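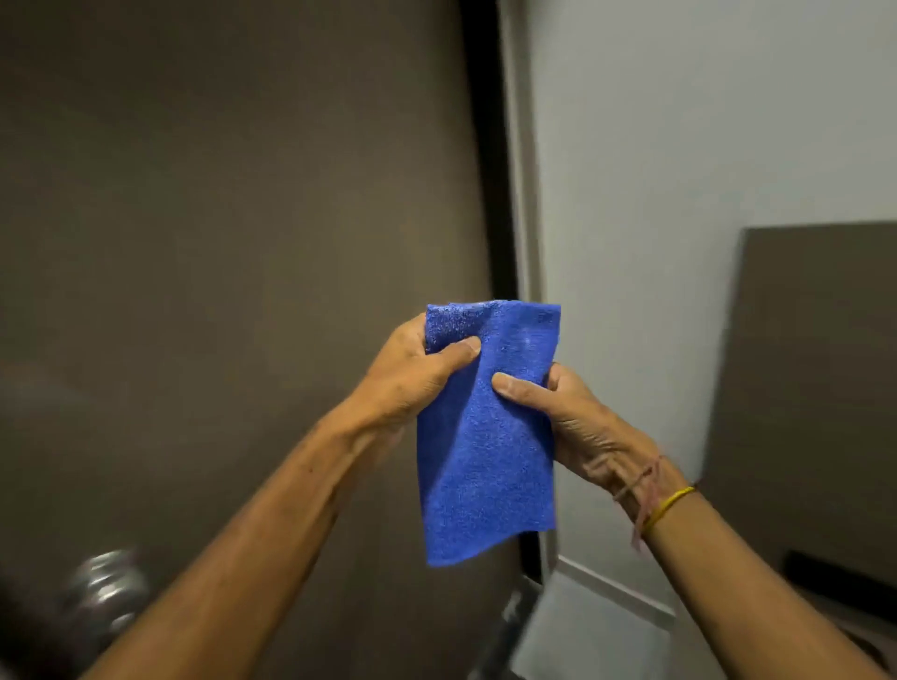

The Veker Street wash house has a towel library, and it opened its shelves on 6 August 2020 to a line that went out past the bike rack. Anyone who lives in the neighborhood can borrow a bundle of cleaning cloths, use them for two weeks and bring them back for the wash. The microfiber ones are already the favorites, especially the royal blue kind with the nubby, terry-like surface, which folds down into a narrow strip you can hold between two hands. A slightly worn patch is fine by the library's rules, and a cloth stays in service until it stops picking up dust.

The idea came up in March, when the Aoki apartments next door put out a box for spare towels and the box kept filling. By the end of the drive, residents had handed in 1,508 towels and cloths. Sorting them took most of the spring! The softest went to the Zonard animal shelter, 213 were too thin to keep and were cut up for rags, and the rest were washed, folded and stacked by color in the old drying room.

Blue is for windows and doors, yellow for kitchens, and white for anything that needs a hot wash afterward. Bundles are tied with cotton string, and there is a folding table by the entrance if you want to make up your own. Please skip the fabric softener if you wash at home, as it clogs the fibers.

The library is open mornings from nine to noon. Enter through the side door on Trivex Lane and bring a bag.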